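## 4. Setting up the table paper roll

Read section 3 first if the wall bracket isn't up yet. This part is for the Plendunus roll holder, wide model, clamp version. The old Detia clamps fit too but need the thin rubber pads, otherwise they walk.

You need: one roll of brown paper, two clamps, the cutter bar, low-tack tape, a damp cloth. Scissors for the corners.

1. Wipe the table. Let it dry all the way – paper on a damp top goes wavy and stays wavy.
2. Clamps on the short end, one each side, jaws under the table lip. Hand tight. No pliers.
3. Slide the rod through the roll. Paper should come off the bottom of the roll, not the top. If it curls up at you it's on backwards.
4. Drop the rod into the clamp slots. Left side first, that's the one with the spring.
5. Fit the cutter bar, teeth facing down. Two thumbscrews.
6. Pull paper to the far end. Slow. Fast pulls make the roll overrun and you get a big loop on the floor.
7. Smooth from the middle out with your forearm.
8. Tape the far corners, then the near ones. Small bits of tape, folded over at one end so you can get them off again.
9. Press the bar down and tear across, left to right, one go.

**CAUTION:** teeth are sharp. Bar goes back in its sleeve before kids come in, every time. Don't leave it on the chair.

**CAUTION:** clamps are not for glass tops or anything with a loose edge strip.

### Notes

- Part number for the spring is 1356. Finlay MacLeish has the spares drawer key. Thumbscrews are 197, same drawer.
- Rolls come 50 yards long. Write the start date on the core in pencil.
- A bit of bare table showing round the edges is fine. Don't try to wrap the paper over the sides, it tears at the corners and people lean on it.
- Shiny side down for paint. Either side up for glue and drawing.
- Tables pushed together: find the join with your hand before taping and don't cut along it. A knife will follow the gap.
- Salem room tables are a little shorter then the others, so trim with scissors.

### If it goes wrong

**Paper pulls to one side.** Roll isn't centered on the rod. Lift out, shift it, try again. If it still drifts check both clamps are the same height.

**Ragged tear.** Bar not pressed flat, or teeth full of tape gum. Clean with the Plosport wipes, wiping away from the points.

**Paper bubbles after taping.** Lift the two near corners only, smooth, tape down again. Doing all four makes it worse.

**Tape lifts the table finish.** Wrong tape. Stop, use the low-tack one. Tell Styliani Sotiropoulos which table so she can mark the sheet.

### Changing over

Used sheet comes off tape first, then roll it inward from both ends so crumbs and dried paint stay inside. Clean brown paper goes in recyling, anything with glue or glitter in the trash. Wipe the table again before the next sheet.

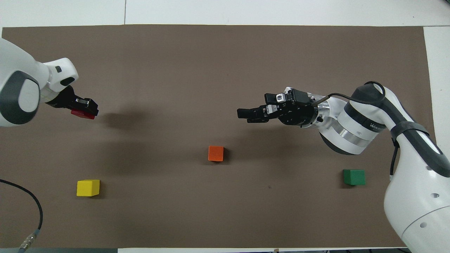

Last sheet of the day stays off. Rod out, roll stood on end in the closet, clamps back in the bag – loosen them first or the bag won't close. Section 5 is the narrow holder.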